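### 3.2 Artificial plants and perceived room comfort

Participants in the Javeck and Lideten buildings were asked to rate the rooms in which they spent most of their working day. Both sites had replaced living plants with artificial ones before the study began, while the Benavides site kept a contract for watered plants throughout. The building managers gave cost as the main ground for the change, and the Lideten manager also mentioned complaints about fungus gnats near the windows.

A total of 500 questionnaires were sent out in July, with a single reminder after 2 weeks. The form asked for ratings of light, noise, air quality, colour and general comfort, each on a five-point scale. Plants were not named until the last page, so that earlier answers would not be steered toward them. Respondents were then asked whether the plants nearest their desk were living or artificial, and how certain they were of the answer.

Certainty was lower than expected at all three sites. Several respondents at Benavides described living plants as artificial, most often where the plant stood on a high shelf or behind a partition. Flowering plants were judged more accurately than foliage plants. In written comments, people said that flowers which stayed the same from one month to the next had given the matter away. 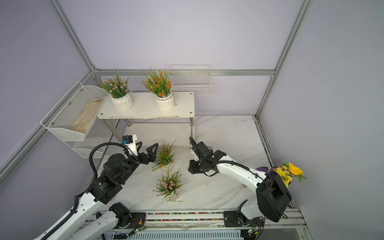
**Figure 4.** Artificial flowering plants in faceted white pots, one with small pink flower clusters and one with small orange flowers, on a two-level white shelf table.

Comfort ratings did not follow the living or artificial status of the plants in any simple way. Respondents who believed their plants were living gave higher scores for air quality whether or not the belief was correct. No similar pattern was found for noise or light. The effect was weaker among staff who had worked at the same desk for a long period, and we are unable to say whether this reflects familiarity with the plants or with the room as a whole.

The state of the plants mattered more to respondents than we had allowed for in the design. Dust on leaves, faded petals and chipped pots were raised in the comments at Javeck and Lideten, and yellowed leaves at Benavides. The Brandine checklist, which we used for the room inspections, records only the presence and size of plants. A later version should include a line for their upkeep, scored separately from general cleanliness. Inspectors in the present study noted such matters in the margin where they saw fit, and these notes were not consistent enough to be analysed.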